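Desktop Teardown and Refit — Project Report
Birna group, Farnulent Technical Program
September 30, 2022

Goal: take one office tower apart, write up every step, put it back. Old machine from the Brello surplus pile, asset tag 255. Six steps in the plan. Time allowed was 90 minutes for the bench part, write-up not included.

Side panel off first, tower flat on the bench. Power cord out before anything else. Blue plastic means it's meant to be moved by hand — latches, tabs, no screwdriver. We wrote that at the top of our notes and it saved alot of time.
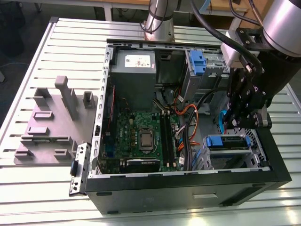
Fig. 1. Tower on its side, panel removed. Power supply, board and drive cage.

Next part was the board layout. We drew it by hand, memory slots, processor socket, graphics card, then labeled it. Cable routing took longest to draw. Lesson for next group, sketch the cables before you touch them. Also wear the wrist strap, clip it to bare metal on the case.

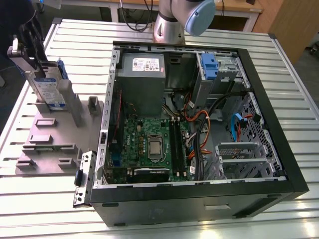
Why unplug the tower before opening it?
The power supply keeps feeding standby power to the board while the cord is in, even with the computer shut down.

Drive section. A hard drive in a blue caddy comes out as one piece, so pull the data and power cables first, then squeeze the tabs and slide. Don't yank it. Set it down somewhere it can't get knocked,
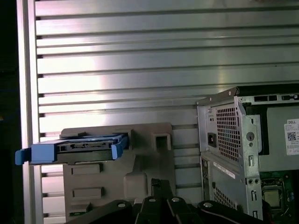 and keep fingers off the connector end. Going back in is the same thing in reverse, push untill the tabs click and then do the cables. Our first draft of the steps had the cables before the caddy, wich is wrong, fixed in the Mussa folder copy.

Still to do: parts table, clean copy of the board sketch, bench checklist for the March group.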